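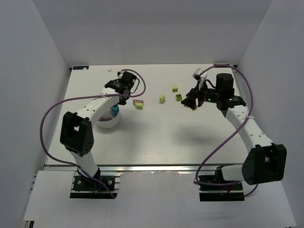

Hokmont 702 White Table Enclosure
Sold by Festbridge
Item number: 702
Availability: made to order, leaves our workshop after 8 working days

The Hokmont 702 is a table with walls. It has a flat board in pale grey-white, and plain white panels on the left, on the right and at the back. The near side stays open, so you can reach the whole board from your place. Our customers use it for sorting, for small assembly, for photographs of small goods, and for any work on a table where a quiet background is wished.

The board
The board is flat and without pattern. The colour is a little greyer than the walls, and we chose it so after some trials, as on a fully white board many people found it difficult to see where the table finishes and the wall begins. Small pieces in a clear colour, such as our yellow-green blocks, are easy to find on it. Crumbs and dust are also easy to see, so please expect to wipe it more often than a dark table.

The front rail
Along the near edge runs a silver aluminium rail. It goes horizontally across the front of the board and protects the edge from knocks. Please do not lift the table by the rail. Lift from under the board, with two persons.

The lower front panel
In front of the rail there is a second white panel, which lies lower than the board. It carries the equipment you want to have near but not on the working surface. If you order without this panel, the delivery time stays the same.

The walls
The three walls are smooth and have no shelves, hooks or printing. In the corners you will notice a light shadow, also with good room lighting. This is normal with white panels which meet at a corner. If it disturbs your photographs, put a lamp on each side of the open front and turn both a little towards the back wall.

What is in the delivery
Board with front rail
Left, right and back wall panel
Lower front panel
Screws and key
Printed instructions, 4 pages
Bag with small parts for replacement

The bowl and the blocks are ordered separately, see below.

Weight of the complete delivery: 40 kg. The driver brings it to the door of the building only. If you need it to be carried upstairs, please write this in the order and we will send you the price first.

Putting it together
Begin with the board and the rail, which come already joined. Add the back wall, then the two side walls, and leave all screws a little loose. When the corners meet well, tighten everything. The lower front panel comes last. Please keep the protective film on the panels until the end, it saves you much cleaning.

Cleaning
Use a soft cloth with warm water and a drop of washing-up liquid. Dry with a second cloth. Do not use scouring powder or the rough side of a sponge, the walls will become dull where you rub. For marks of pencil a normal white rubber is enough.

Goes well with
Stedo small blocks, yellow-green. Sold in a set of four. A good size for sorting and stacking exercises. Other colours may be possible for bigger orders, please ask.
Peixoto bowl, white, with rounded rim. We like it for collecting small pieces at one side of the board. It is also sold in a pack of two.

Questions we often receive

Can I order the walls in another colour?
Not at this moment. We plan a grey version, but a date is not fixed.

Can I buy one wall panel as a spare part?
Yes. Write to us with the item number and say if it is left, right or back. The left and the right panel are not the same piece, the holes are on opposite sides.

Does the table come with legs?
No. The 702 stands on a strong table or bench that you already have. The surface under it must be level.

Can I return it?
Yes, if it was not put together and the film is still on all panels. The cost of the return transport is paid by the customer. Damage from the transport must be told to us with photographs, and please keep the carton until we have answered.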